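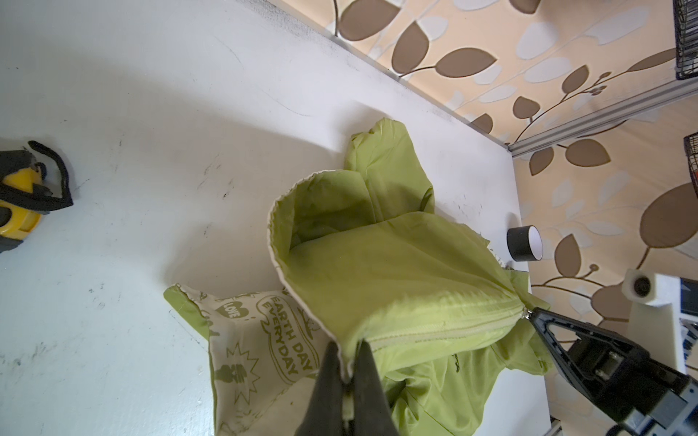 Stoffbeutel vermehren sich bei mir schneller als Tupperdeckel. Einer kommt vom Messestand, zwei von der Buchhandlung, und dann verschenkt auch noch die halbe Verwandtschaft Einkaufstaschen zum Geburtstag (ich bin da keinen Deut besser!). Bis August hatte ich eine ganze Schublade, die nicht mehr richtig zuging, und wenn ich morgens schnell einen Beutel brauchte, zog ich drei andere mit heraus. Also habe ich an einem Samstag alles auf den Tisch gekippt und mir überlegt, wie man die Dinger eigentlich vernünftig durchsieht, sauber macht und so zusammenlegt, dass man sie wiederfindet. Der hellgrüne aus Nylon mit dem cremefarbenen Tunnelsaum und dem Reißverschluss an der Seite ist dabei mein Übungsstück geworden, und die bedruckte Tasche mit „EARTH DAY EVERYDAY“ kam gleich danach dran. Wer nur fünf Beutel hat, ist in einer halben Stunde durch. Ich nicht.

Was ich benutzt habe

Einen freien Tisch, eine weiche Zahnbürste, ein helles Baumwolltuch, eine Schüssel mit lauwarmem Wasser und einem Spritzer Feinwaschmittel, einen Kerzenstummel oder einen weichen Bleistift für die Reißverschlüsse, Nadel und Faden, eine kleine Zange. Dazu eine Kiste, in die alles wandert, was weg kann. Meine ist von Brornora und eigentlich für Schuhe gedacht, aber ein Karton vom letzten Paket tut es genauso.

Schritt 1: Alles umdrehen

Klingt banal, habe ich trotzdem jahrelang nicht gemacht. Jeden Beutel weit öffnen, mit einer Hand unten in den Boden greifen und auf links ziehen. In den Ecken sitzt nämlich der ganze Schmodder: Zwiebelschalen, Sand, Kassenzettel, bei mir auch ein Hustenbonbon, das mit dem Futter eine feste Bindung eingegangen war. Kurz über dem Mülleimer ausschütteln, dann mit der trockenen Zahnbürste an den Nähten entlang. Bei Beuteln mit kleiner Öffnung bitte nicht reißen, lieber den Boden Stück für Stück herausschieben.

Wenn er schon auf links liegt, gleich nach den Nähten schauen. Am Boden und dort, wo die Henkel ansetzen, geht es zuerst los. Ich ziehe mit beiden Daumen leicht auseinander, und wenn ich zwischen den Stichen Licht sehe, kommt der Beutel auf den Nähstapel.

Schritt 2: Reißverschlüsse wieder zum Laufen bringen

Viele Leute werfen ein Täschchen weg, nur weil es hakt. Das ist so schade! Erst mal schauen, ob ein Faden oder ein Zipfel Stoff im Schieber klemmt. Falls ja: nicht am Schieber zerren, sondern den Stoff seitlich wegziehen, im rechten Winkel zu den Zähnchen, und den Schieber dabei nur ein ganz kleines Stück zurückbewegen. Das braucht manchmal fünf Anläufe. Danach die Zähnchen mit der Zahnbürste und etwas Seifenwasser putzen und trocknen lassen.

Dann die Kerze. Einmal auf jeder Seite an der geschlossenen Reihe entlangreiben, zehnmal auf und zu, überschüssiges Wachs mit dem Tuch abnehmen. Bei Metallzähnchen nehme ich den Bleistift, bei hellen Stoffen aber mit viel Vorsicht, der Grafitstaub setzt sich überall hinein. Folasade Oyewole, mit der ich früher Nähkurse besucht habe, schwört auf trockene Seife, und das ging bei meinem Test genauso gut.
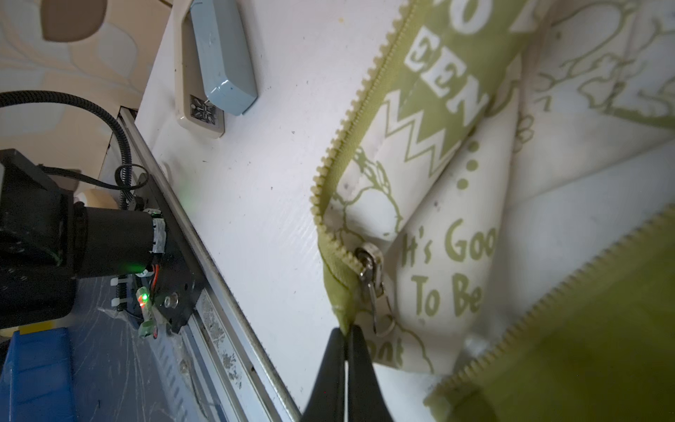
Wenn der Schieber zwar gleitet, die Zähnchen dahinter aber wieder aufspringen, ist er meistens ausgeleiert. Da hilft die Zange: den Schieber ganz an den Anfang fahren und links und rechts hinten vorsichtig zusammendrücken. Wirklich nur ein Hauch, dann probieren, dann eventuell noch ein Hauch. Zu viel, und er bewegt sich gar nicht mehr (frag nicht). Und falls der kleine Zipper so winzig ist, dass man ihn mit Handschuhen nie zu fassen kriegt, einfach einen Schlüsselring einhängen. Ein Stück Kordel geht auch.

Schritt 3: Waschen, aber getrennt

Baumwolle ohne Aufdruck darf bei mir mit den Handtüchern in die Maschine. Alles Bedruckte wasche ich bei 30 Grad auf links und ohne Schleudergang, der einem über die Hutschnur geht. Nylon kommt in die Schüssel, 10 Minuten liegen lassen, durchdrücken, ausspülen, zum Abtropfen über die Badewanne. Nicht wringen! Die Knicke bleiben sonst drin bis in alle Ewigkeit. Bügeln lasse ich bei Nylon ganz bleiben, bei Baumwolle mit Druck geht es auf der Rückseite.

Und bitte die Reißverschlüsse vor dem Waschen schließen. Offene Zähnchen fressen in der Trommel alles, was vorbeikommt, bei mir war es ein Wollsocken.

Noch ein Wort zu alten beschichteten Einkaufstaschen: Wenn sich die Innenseite in kleinen weißen Schuppen löst, kann man sich das Waschen sparen. Die Schuppen kleben dann an der gesamten restlichen Wäsche.

Schritt 4: Zusammenlegen

Mein Favorit für dünne Beutel ist das Päckchen. Beutel glatt hinlegen, Henkel nach innen klappen, beide Seiten zur Mitte, sodass ein langer Streifen entsteht. Mit der flachen Hand die Luft herausstreichen, immer vom Boden zur Öffnung hin, sonst bläht er sich auf wie ein Kugelfisch. Dann vom Boden her aufrollen. Hat der Beutel einen Tunnelzug, kommt die Öffnung ganz nach außen und die Kordel einmal herum, fertig.

Bei einem Beutel mit angenähtem Reißverschlussfach probiere ich erst aus, ob der Rest dort hineinpasst. Also Fach auf, das Fach nach außen wenden und den Stoff hineinstopfen, Ecken zuerst, Saum zuletzt. Man muss dabei gar nicht ordentlich sein, stopfen geht besser als falten. Nur kurz vor dem Schließen den Stoff mit zwei Fingern von den Zähnchen wegdrücken, sonst sind wir wieder bei Schritt 2.

Feste Baumwolltaschen falte ich zum Rechteck, ungefähr auf Taschenbuchgröße, und stelle sie hochkant in die Schublade. Den Aufdruck lasse ich oben, dann erkenne ich sie am Muster und muss nicht wühlen.

Schritt 5: Wohin damit

Bei mir gibt es jetzt drei Plätze: einen im Flur für den Alltag, einen in der Schublade und einen in der Jackentasche, da steckt immer einer im Päckchen. Kleine Täschchen mit Reißverschluss bekommen einen Inhalt, und zwar sofort, solange man am Tisch sitzt. Ladekabel, Pflaster, Nähzeug, Fahrradflickzeug. Leer liegen sie nur wieder herum.

Den Überschuss hat Po-yen Shih für den Büchertisch mitgenommen, dort gehen Stofftaschen immer weg. Vorher waschen, das gehört sich so. Die drei mit den kaputten Böden habe ich zerschnitten, aus einem wurden Putzlappen, aus den anderen sollen Flicken werden. Sollen. Sie liegen noch neben der Nähmaschine, mit dem Faden schon drauf.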